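The Cold Open

A cold open is the bit of a television comedy show that runs before the titles. You switch on, somebody is already talking, there's a joke or a whole sketch, and only then does the band kick in and the announcer start yelling names. I've been keeping this entry going on my site for a good while, and it has grown from a paragraph into the longest page here, so bear with me. It deals mainly with late-night and sketch comedy, though I wander off into sitcoms when I can't help myself.

Other names

People in the trade also say "teaser" or "pre-title." Strictly speaking a teaser is supposed to make you curious about what comes next, while a cold open can be a little island that never gets mentioned again, but I've heard writers use both words for the same two pages of script in the same meeting. "Cold" just means the audience hasn't been warmed up by a title sequence. In the studio they usually have been warmed up, by a stand-up with a microphone and a bag of T-shirts, so the word is only true for those of us at home.

Stage and radio people did this long before television, of course. A music hall comic who wandered out in front of the curtain while the scenery was still being moved was doing a cold open, he just didn't have a title card to throw to afterward.

Why shows use them

The plain reason is the remote control. When one program runs straight into the next with no break, there's a tiny window in which a viewer decides whether to stay put, and a title sequence with saxophones in it is a pretty good invitation to go and brush your teeth. If a sketch has already started, you want to hear how it comes out (or I do, anyway – I have stood in my hallway with toothpaste in my mouth more times than I'd like to admit).

There's also a practical side that I love. A cold open can be taped earlier in the day, or out on the street, or in somebody's office, and dropped in front of a show that otherwise happens live or nearly live. That gives the crew a little cushion. The host can be getting a tie straightened while the audience watches the host fall into a fountain on the monitors.

And then there's news. A late-night show that wants to be about today has to get today in somewhere, and the cold open is the fastest place to put it. One re-cut speech, one fake commercial, done. The monologue can then go deeper or go someplace else entirely.

Main types

The political sketch. Somebody in a wig is at a desk or a lectern. These get the most attention the next morning and age the worst. I rewatched a stack of them last November and spent half the time looking up who the people were.

The fake commercial. My favorite by a mile. It looks like the network has simply gone to an ad, and you get a few lovely seconds of not being sure. It needs a good voice-over and a straight face and it doesn't need the host at all.

The re-edit. Real footage chopped up so that a dull speech becomes a strange one. Cheap, quick, and very hard to do well, whatever people say. The best editors I've met do it by ear, with their eyes shut, and fix the picture afterward.

The backstage bit. The host is in the dressing room, a guest knocks, something goes wrong with a sandwich or a pair of pants. It's a way of using a famous guest without making them learn much, and it makes the building itself a sort of character.

The straight-in. The show simply starts mid-conversation, with no sketch at all. You see this more on podcasts that have been turned into television, and I'm still deciding if it counts.

How one gets made

I can only speak with any confidence about one show, so I'll use it. Senport was a half-hour topical comedy that went out on a regional channel 4 nights a week, and for one very happy season I sat in the corner of the writers' room and was allowed to type. (You can still find bits of it if you search hard enough, mostly filmed off somebody's TV.)

The day began with a pile of headlines. Halvard Tangen, the head writer, read them out in a voice with no expression whatsoever, and if anybody laughed, the headline went on the wall. He never put a joke on the wall, only the headline! His idea was that if the plain fact wasn't a bit funny by itself, we'd be dragging it uphill all day. By lunchtime there would be 3 ideas for the open still standing, and each of us would grab one and write it up badly.

Then came the read. Taha Slaoui, who hosted, would sight-read all of them standing up, playing every part, and the winner was usually obvious before page 2. Taha couldn't do impressions to save his life, and that shaped everything. We leaned on fake commercials and on a running bit in which he phoned a made-up appliance company called Broteck to complain about the week's events as if he'd bought them there. "Yes, hello, I'd like to return an election." It shouldn't have lasted past the first Monday and it went the whole season.

Ostap Polishchuk directed, and he was the one who taught me that the cut to the titles is part of the joke. Too early and the laugh gets stepped on, too late and you can hear the room breathing. He used to hold his hand up in the gallery and drop it, the way you'd start a race, and I never once saw him look at the clock while he did it.

Scripts got thrown out all the time. We had a perfectly good one about a ferry timetable killed at five in the afternoon when the ferry company settled its strike, and Vignesh Gounder wrote the replacement on his feet in the hallway, reading it aloud to the wardrobe rack. It was better. It went out with the ink wet, so to speak, and you can see Taha reading the last line off the back of an envelope.

Food in the writers' room

I'm giving this its own heading because readers keep asking me about it, and because late shows run on food in a way that surprises people from office jobs. You're there from mid-morning until after the taping and supper falls right in the middle of rewrites, when leaving the room means your joke gets cut by whoever stayed. So things get wrapped and left out, and people eat when the script lets them. My advice to anyone starting out is to write your initials on it.
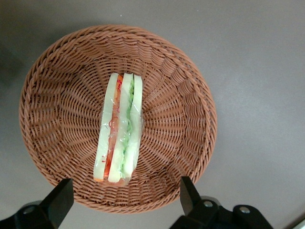
Wrapped sandwich in a woven basket.

The sandwich question even leaked into our scripts now and then. There was a backstage open in which Taha spent the whole sketch trying to unwrap his supper while getting worse and worse news through the door, and he never did get it open. Viewers wrote in. Some of them were quite upset on his behalf!

Length

A late-night cold open is usually short, though sketch shows let theirs sprawl. On ours the rule was 2 pages, and Halvard would fold the script in half lengthwise if it ran over, as a kind of silent protest. I do think short is better. If the sketch outlasts its idea, the viewer sits there waiting for the titles to rescue everybody, and you can feel the host waiting too.

The throw

The "throw" is the line or action that takes you out of the open and into the titles. Some shows have a fixed one, a catchphrase delivered straight to the lens, and the audience starts cheering before it's finished. Others change it every night. A fixed throw is a gift to tired writers, since any sketch at all can limp toward it, but it does mean that a weak ending gets a big cheer and the writers learn the wrong lesson. We had no fixed throw at Senport. We tried one for a week and Taha kept forgetting it.

Cold opens in sitcoms

Sitcoms use the form differently. The open may set up the episode's story, or it may be a small gag with the regular cast that is over and forgotten by the time the theme song ends. I lean toward the second kind. Orest Tkachenko, who wrote for a workplace comedy named Trandivitz after its founder's grandmother (long story, he tells it better), once told me he kept a drawer of unused opens and could pull one out for any episode that came in short. He called them his canned peaches.

Criticism

Not everybody likes them. The usual complaint is that topical cold opens have become a retelling of the day's news with wigs on, and on a bad night that's fair. Another is that once the open has been clipped and posted online, plenty of people watch only that, and the rest of the show starts to feel like packaging. Hrynyshyn, a small comedy newsletter I used to subscribe to, ran a whole issue arguing that the cold open should be retired for a year so everyone could miss it. I disagreed with nearly every word and kept the issue.

Studio audiences have their own gripe. When the open is on tape, they've gotten dressed up and stood in line to watch a screen. Our room held 500, and on taped-open nights the laugh was always thinner until Taha walked out. After a while Ostap started having him stand at the side of the stage where people could see him watching along, and the laughs came right back.

See also

Monologue
Desk piece
Warm-up comedian
Sketch comedy
Title sequence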